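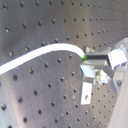

母が死んで六年たった春、わたしはリザル・ギンティンの養子になる書類をもらいに行くことにした。リザルは母の再婚相手で、わたしが九歳のときから一緒に暮らしている。籍のうえではずっと他人だった。そのことを本人に話したのは、彼の職場である松田計測の作業場だった。弁当を届けに行ったついでである。灰色の金属板に丸い穴が縦横に並んでいて、表面には細かい擦り傷がいくつもついていた。わたしは返事を待つあいだ、その穴を指でひとつずつたどっていた。リザルは弁当の包みを持ったまま、「何のために」と言った。

「何のためって、なるために」

「おまえはもう二十歳だろう。親はいらない年だ」

怒っている声ではなかった。彼は包みを棚に置き、それから手を洗いに行った。戻ってきても話の続きはしなかったので、わたしは作業場を出た。

グラーカムの役場は、バス停から坂を上がったところにある。成人の養子縁組の窓口は二階で、前に並んでいるのは一人だけだった。係の女の人は用紙を二枚くれて、書き方の見本を上に重ねた。

「実のお父さまはご存命ですか」

「たぶん」

「たぶん、ですと、こちらの欄が空きますので」

実の父はフィストバーグに住んでいるはずだった。最後に会ったのは小学校に上がる前で、覚えているのは車の中が煙草くさかったことと、後ろの席に釣り竿が積んであったことだけだ。係の人は、住所がわからなければ調べる方法があると言って、別の用紙をもう一枚くれた。手数料は858だった。財布の中が足りなかったので、その日は用紙だけもらって帰った。

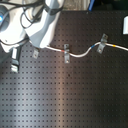 家に帰ると、リザルはもう台所にいた。魚を揚げていた。彼の作る魚は唐辛子が多くて、母は最後まで慣れなかった。わたしは最初の年に慣れた。

「役場に行ったのか」

「行った」

「紙は」

鞄から出してテーブルに置いた。彼は火を止めて、手を拭いて、椅子に座って読んだ。眼鏡をかけても字が小さいらしく、途中から紙を腕の長さいっぱいに離した。彼がここの言葉を覚えたのは三十を過ぎてからで、役所の書類は今でも二度読む。二度目を読み終わるまで、わたしは皿を並べた。

「ここに、理由を書けとある」

「うん」

「何と書く」

考えていなかった。見本には「長年にわたり親子として生活してきたため」と印刷してあった。それを写せばいいと思っていたと言うと、リザルは見本をもう一度見て、眼鏡を外した。

「わたしは、おまえのお母さんに約束したことがある」

初めて聞く話だった。母が入院した十二月、彼は病室で、あの子を自分の子にしてもいいかと訊いたそうだ。母は、本人が大人になって、自分から言い出したらね、と答えた。あなたから言ってはいけない、とも言った。

「だから言わなかった」

「じゃあ今日、どうして何のためにって訊いたの」

リザルは少し黙ってから、魚が冷めると言った。わたしたちは魚を食べた。

【お知らせ】短編の更新をメールで受け取れます。登録はページ下部のフォームから。配信はいつでも停止できます。

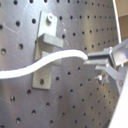 穴の並んだ板に留められた金具

実の父に手紙を書いたのは、次の週だった。承諾がいるわけではない。窓口の人もそう言っていた。それでも、よそから知らされるのはいやだろうと思った。手紙は三回書き直した。最初のは長すぎ、次のは役場の書類のようになった。三回目は、わたしは元気で、二十歳になり、リザルという人の養子になるつもりだ、という内容だけになった。便箋の半分が余った。

宛先はサーニン通り156番地だった。調べてもらったら、思ったよりあっさり出てきた。グラーカムからフィストバーグまでは電車で一本で、会おうと思えばいつでも会えた距離である。リザルにそれを言うと、「会いたいなら会えばいい」と言った。わたしは切手を貼りながら、会いたいかどうか考えたが、よくわからなかった。

返事は来ないまま半月が過ぎた。そのあいだにわたしは自動車学校に通い、リザルは歯を一本抜いた。書類は冷蔵庫の横に、ピザ屋のちらしと一緒に磁石で留めてあった。理由の欄はまだ空いていた。リザルはその前を通るたびに紙の端を直した。

返事は葉書で来た。

「お手紙拝見しました。体に気をつけて。リザルさんによろしくお伝えください。」

署名の横に、小さく魚の絵が描いてあった。釣り竿のことを思い出した。上手な絵ではなかった。リザルに見せると、彼は葉書を腕いっぱいに離して二度読み、それから裏と表を確かめた。

「よろしく、と書いてある」

「うん」

「わたしも、よろしくと返すべきか」

「返したいなら」

彼はその晩、台所のテーブルで返事を書いた。何を書いたのかは見せてくれなかった。ただ、辞書を引く音が遅くまで聞こえていて、一度だけ、廊下ごしに「『お世話になっております』はおかしいか」と訊かれた。おかしいと答えた。

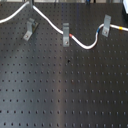 届を出す日、リザルは午前の仕事を休んだ。母の葬式以来着ていなかった上着を出してきたが、肩がきつくて、結局いつもの紺のを着た。バスの中ではほとんどしゃべらなかった。隣の席の子どもが窓に息を吹きかけて絵を描いていて、リザルはずっとそれを見ていた。

窓口は前と同じ女の人だった。用紙を上から順に鉛筆の先で追っていき、理由の欄で手を止めた。前の晩に、リザルとわたしで半分ずつ書いた欄だった。わたしの字で「一緒に暮らしてきたので」とあり、その下に、彼の角ばった字で「本人が言い出したので」とあった。

「こちらは、お二人で」

「だめですか」とリザルが訊いた。

「いえ、だめということはないです」

女の人は日付の判を押した。手数料は今度は足りた。おつりを待つあいだ、リザルは掲示板のごみ収集の表を読んでいた。受理の知らせは郵便で届くそうで、その日にもらえるのは番号を書いた小さな紙だけだった。彼はそれを財布の、母の写真が入っているところに入れた。

坂を下りる途中で、リザルは昼は外で食べようと言った。バス停の向かいに麺の店があった。入ってみると唐辛子の瓶が置いてなかったので、彼は店の人を呼んで、二人分ください、娘も使うので、と言った。

カテゴリー：読みもの ＞ 短編小説　タグ：家族／養子縁組／父と娘
公開 4/5/21
シェア 156　コメント 20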